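Print this page | E-mail this page

# Jidville rainfall notebooks: README

12/7/21
By Anselmo Ñahui

Hello, and thanks for downloading. This is the read-me for the Jidville rainfall notebooks, which I've been typing up on and off for longer than I'd like to admit. If you just want the numbers, open `rain_daily.csv` and off you go. If you want to know why the spring of 1974 looks so odd, keep reading.

## What's in the folder

- `rain_daily.csv` — one row per day, in millimetres
- `rain_monthly.csv` — the same thing added up by month
- `remarks.csv` — whatever was scribbled in the margin, word for word
- `gauges.txt` — which gauge was in use and where it stood
- `old/` — my earlier attempts, please don't use these

There are 328 notebook pages behind all this. Most are small red cash books with the money columns used for inches and hundredths, so if you ever see the scans, no, it didn't rain four pounds and sixpence.

## Where the readings come from

The notebooks were kept by three households on the same lane in Jidville, one after the other. The first lot belonged to the Costache family, who had the market garden at the bottom, and they're lovely to work from: ink, neat sevens, hardly a gap. The middle run is pencil and some of it has rubbed nearly flat. The last run is mine, so I can only blame myself for the handwriting.

The gauge moved each time the job changed hands. It went from the market garden up to the schoolhouse wall (too sheltered, in my opinion, it always read low in a west wind) and then to my back lawn, where it still is. I haven't tried to correct for any of this. I did think about it, and I had a go one August with a second gauge set up by the schoolhouse, but a month of drizzle and one thunderstorm isn't much to build a correction on. The figures are in `old/` if you fancy it.

## The columns

`date` is the day the gauge was read, NOT the day the rain fell. Everyone here read it at nine in the morning and wrote it down against that morning. If you're matching it up with anything else you'll probably want to shift it back by one. I've left it as written.

`mm` is the rainfall. Anything before the change of gauge was in inches and I've multiplied by 25.4 and kept one decimal place.

`flag` is a letter. T means a trace, which the Costaches wrote as "sp." for spots. A means the reading covers several days together, normally because people had gone away. Q means I'm not sure I've read it properly. There are 99 Qs at the moment and I'd dearly love that to be fewer!

Blank means blank. It doesn't mean dry. Dry days are written as 0.0, and I've been very strict with myself about that after making a terrible mess of it in the first version.

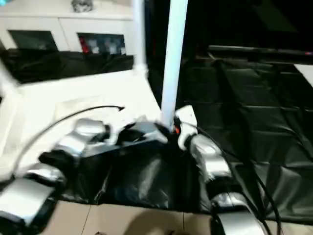 Snow is the other awkward one. The schoolhouse people melted it and measured the water, bless them. Earlier on they seem to have simply poked a ruler in the lawn and put "snow, 3 in." in the margin with nothing in the rainfall column. I've left those blank with the note in `remarks.csv`, and you can turn them into water yourself if you're braver than I am.

## Odd bits to watch for

Spring 1974 is low all the way through. There's a margin note about a cracked funnel, then a second one in different handwriting that says "funnel seen to", and after that the numbers pick up again. I'd leave those months out of any averages.

The wettest single reading is flagged A, so please don't go telling people it all came down in a day. I had an excited letter about that already.

Two pages had stuck together and I only got them apart last winter. They're in now. If your copy has a gap in the autumn of 1968, it's an old copy and you'll want a fresh one.

## How I typed it

By eye, twice, a few weeks apart, and then I compared the two. Where they disagreed I went back to the page. I tried one of those programs that reads handwriting and it was hopeless with the pencil years, though it did all right with the Costaches.

## Using it

Please do! School projects, gardening, arguments down the pub, anything. A mention of the notebooks would be nice. If you fix a Q, tell me which row and what you think it says, and I'll look at the page again.

Still to do: the wind notes, which are mostly "breezy", and a proper sketch of where each gauge stood.

## Comments

**Trukesar:** Shifted everything back a day as you suggested and it lines up with my gran's diary beautifully. She has "soaked at the fair" on exactly the right date.

**Gronirus:** Row 199 in the remarks file, I think that's "hail" and you've got "hall".

**Anselmo Ñahui:** So it is, thank you. Will be right in the next one.

**Trukesar:** Any chance of the inches as well as the mm?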